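I'd been pestering Jolanta Sowa for a chat ever since I saw her half-track at the Heddale show (if you were there in March, it's the one that wouldn't stop blowing smoke at the tea tent). She finally gave in, and we sat in her shed in Lavwood with a pot of coffee and a gearbox between us.

First thing I asked was how long the rebuild took. "Too long! I had 1019 hours in my notebook and then I quit writing them down," she said. Most of that went into the tracks. She bought 202 rubber pads from Kwiatkowski, the surplus dealer over in Jevby, and 194 of them were good enough to use. "The other eight went back, and he was very nice about it."

The paint was a whole other fight. She scraped down through 3 coats on the driver's door before she hit the original olive, and she matched her new batch to that patch by eye, outdoors, at noon. I'm a paint chip guy myself, so we argued about this for quite a while.

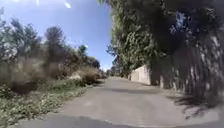
Felicja Pietrzak told me over the phone that the color is a shade too brown and that she'd said so at the time, but that the stowage on the back is the best she's seen on a private vehicle. I passed this along and Jolanta laughed so hard she had to put her cup down. "She's been saying brown for a year. Tell her to bring her own can."

Next up is the radio rack, which she's building from a parts manual with half the pages missing. If you've got the wiring pages, she'd love copies. She'll trade you a spare headlight guard for them.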